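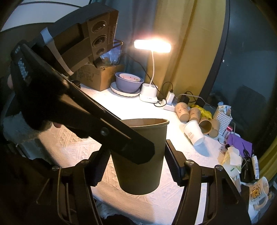

PRORKVILLE, December

About Drultico

Drultico supplies paper cups, lids and carriers to independent cafes, school kitchens and caterers. The company operates from a single warehouse in Prorkville. Stock is held on site and orders are packed by hand.

Product range

The Villa line covers single-wall hot cups in kraft and white. The Sulirum line covers double-wall cups and matching sleeves. Cup sizes are set by fill volume, measured to the rim. Both lines are packed 1,000 to a case. Smaller trial packs of 200 are available in the three most common sizes.

Storage and handling

Cups should be kept in the original sleeve, away from steam and direct sunlight. Cases may be stacked six high on a level pallet. Opened sleeves should be folded closed between shifts.

Accounts

Drultico serves 1,652 active accounts. Orders placed before noon are packed the same day. The loading dock is closed on Sunday. New customers can open an account with a business address and a resale certificate. Case labels carry a batch code, which should be quoted in any claim for damaged stock.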